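July, a bit after 4 in the afternoon

Back at the dye bench after way too long away from it. The indigo vat is alive again! I fed it late yesterday with the fructose and a spoonful of lime, gave it one slow stir so I wouldn't whip air into it, and went home expecting the worst. Came in to a coppery skin on top and that yellow-green underneath that makes me want to dye every single thing in the building, including my apron (which is mostly blue already).

Plan for this week was the Beltari wool, the undyed two-ply we bought for the sample blankets. I weighed out 977 grams of it, dry, including the little skein that had come untied and had to be wound again. That took me most of the morning and I said several bad words to it. If you rewind any of the Beltari, please tie it in four places with loose figure eights. I tied mine too tight last time and got white bands at every tie, which looked like I'd planned it until you saw them up close.

Scour went fine. Neutral soap, slow heat, no poking. The water came out the color of weak tea, so there was still a lot of spinning oil in there, and I ended up doing it over with fresh water before I was happy. I have a feeling the uneven patches on the Caldeira sample were never the dye at all, just oil that didn't wash out. I'd love to be wrong because I've been blaming that poor madder for months.

Then mordant. Alum at 15 percent of the dry weight, dissolved in hot water first (all the way, until it goes clear), and wool in wet. I brought it up very slowly, held it just under a simmer for an hour and then left it alone with the lid on. I do like an overnight soak better, but I wanted skeins to play with today, so this lot only got the afternoon.

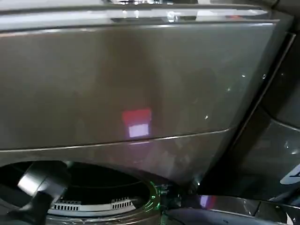

DYE ROOM / WOOL

So, colors. I split the batch up and tried madder first, because it's the fussy one. The Soltia madder is ground a lot finer than what we had before and it gets into everything. I put it in an old stocking, knotted it, and it still leaked, so now there are brown specks in the skeins that I'll have to shake out once they're dry. Next time, two stockings, or strain it through cloth before any wool goes near it.

Temperature was the thing to watch. I kept the pot at 140 F for the first hour and got a really lovely orangey red, like the inside of a blood orange. Then I got distracted by the vat and let it creep up toward 180, and you can see exactly when it happened from the skeins I'd already pulled. The early ones are clear and bright and the late ones have gone toward brick. I don't hate the brick! It would be good for the border on the Drustemlow blanket, next to the gray. But it wasn't what I was going for, and I'd like to be able to get the first one again on purpose.

Our water is hard, which madder likes, so I left out the chalk this time. I couldn't see any difference from the spring batch. One less thing to measure.

Weld after that, only a small pot. Roughly 283 grams of dried stalks, chopped up with the garden shears, simmered and strained. Smells like old cabbage, sorry to anybody who came in around lunch. Gave me a sharp, almost greenish yellow. I held 2 skeins back from the weld pot to overdye in the indigo tomorrow, one quick dip for the first and three for the other, with plenty of airing between.

Still to do:
Shake out and rinse the madder skeins, cool water only.
Tag everything before it dries. I mean it this time, I have a whole bag of mystery pinks on the shelf.
Check the vat in the morning, and if it has gone blue and sulky, warm it up before feeding it again.
Order more alum, there's maybe enough left for one more batch this size.
Put aside a short length of each color for the window test. I'm going to cover half of each with card and leave them up until fall.

The brick skeins are on the top rack if anyone wants to look at them in daylight. Tell me what you think of them with the gray, I keep changing my mind.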